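The trouble with a good week on the bench

I've been trying hand-held grippers against each other since January, and the longer I do it the less I trust the way we compare them. Every maker has a number. Zuvora quotes 3000 open-and-close cycles before the linkage needs attention. Jadoon quotes grip force. Wallholm, whose sales sheet I have read more often than I'd like, quotes a success rate on six test objects, all of them rigid and most of them cubes.

I don't doubt the numbers. I doubt they tell a buyer anything. Cubes don't squash or slide out sideways when you pinch the wrong end, and a household has very few of them.

We ran 600 grasps at Motden over the winter with plain hard fingers and again with textured pads, and on the bench the difference was so small that one of our group wanted to drop the pads and save the money. Then we moved the work into ordinary rooms and the argument changed. Soft packaging behaves differently depending on where you take hold of it. Press the end of something springy and you may only be pushing it away. A tube is stiff at the crimp and soft in the belly, and a jaw that closes nicely on one can make a mess of the other. None of it shows up in a cycle count.

The wide-angle camera is my other grumble. Makers love it because it takes in the whole room, and so do I until I have to judge whether a finger is touching something or just near it. Straight lines bow and distances at the edge go funny. People tell me the software sorts that out. Some software does. I'd still like to see the comparison done with a narrower lens on the same tool, same objects, same operator, and I've asked two suppliers for it without getting an answer.

Two grippers at a bed, one with its blue pads against a bundle of yellow foam netting and the other holding a toothpaste tube, is closer to the test I want than anything on a sales sheet.

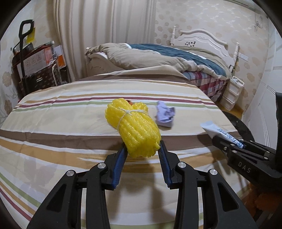

Samina Soomro read a draft of this and thinks I'm being unfair to the bench. Her view is that if you change the room, the lighting and the object all at once, you can't say which one beat the gripper, and that a dull cube at least gives the same answer on Monday as it did on Friday. She'd keep the cubes and add soft things one at a time.

I'll give her the first half. But one at a time is how we got a whole winter of results that didn't help us choose a finger. If a supplier wants my order, they can lend me the tool for 90 minutes and let me pick the objects. So far only Jadoon has said yes, and they'd like to see my list first.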